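30/07/2021 - finish shop notebook, bench 2

Continuing the water-based vs. oil comparison on the Dumance tops. Panels 1 through 4 were left from Tuesday on the rack by the window, panel 5 flat on the bench. Shop at 71 F when I came in, humidity higher than I like for the waterborne coat. Did not run the dehumidifier overnight. Should have.

Panels 1 and 2 (oil, two coats, wiped): dull, even, slight drag under the palm. Cut back with 400 and wiped with mineral spirits. No swirl. Panel 2 has a darker patch near one corner that was there in the raw wood, so ignore it when scoring.

Panels 3 and 4 (Trekerov waterborne, sprayed): grain raised more than on the last batch. I had wet the surface and sanded at 220 before the first coat, same as always, but I think I went too light on panel 4. Feels like a cat's tongue along the left third. Sanded flat again, lost the film in two places on the edge, touched up by brush. The touch-up shows at a low angle and I doubt another coat will hide it.

Panel 5 (oil under waterborne): left it seven days between the oil and the topcoat. Crosshatch test with the blade and tape: clean, nothing lifted. The earlier panel with a two-day gap peeled at nearly every cut. I would not go under five days in this weather, whatever the can says.

Film weight, wet: 226 g used for the full top including overspray. The gun was set wider than it needed to be. Next time narrow the fan and make one more pass.

Color is the other question. The Lockyer order asks for "natural wood, not orange," and the oil goes orange under the warm lamps in their showroom. The waterborne stays closer to raw but looks a bit gray next to a pale wall. Put both samples on the green card and the difference gets smaller. Against white it gets larger. Asked for a wall color twice, no answer yet.
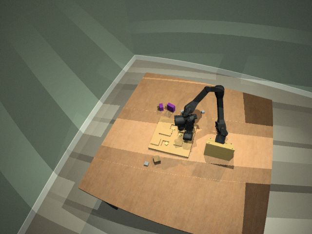 Wood top against green walls, pale gray floor. Render.

Edges: sharp corners are where both finishes fail first. Broke the edges on panels 3 and 5 with a block, three strokes at 45 degrees, and left 1, 2 and 4 as they came off the saw. After the rub test (dry cloth, weighted block) the sharp ones were through to wood on the waterborne side. The broken ones had only lost sheen. Add the edge break to the cut sheet for all tops, including the small ones.

Ring test: hot mug, 10 minutes, then cold wet glass, one hour. Oil left a pale ring, mostly gone after rubbing in a drop more oil. Waterborne left nothing from the glass and a faint mark from the mug. Panel 5 same as 3.

Stock: one full can of Trekerov, batch 671, and a part can with skin on it - strain before use or throw it out. Strainers are low. The Dultovano pads load up too fast on the oil, go back to the old ones.

To do Monday:
- respray panel 4, whole face, no more spot repairs
- dehumidifier on Sunday night
- second ring test on panel 5, longer time
- chase Lockyer for the wall color
- relabel the rack, the tape on 3 has fallen off again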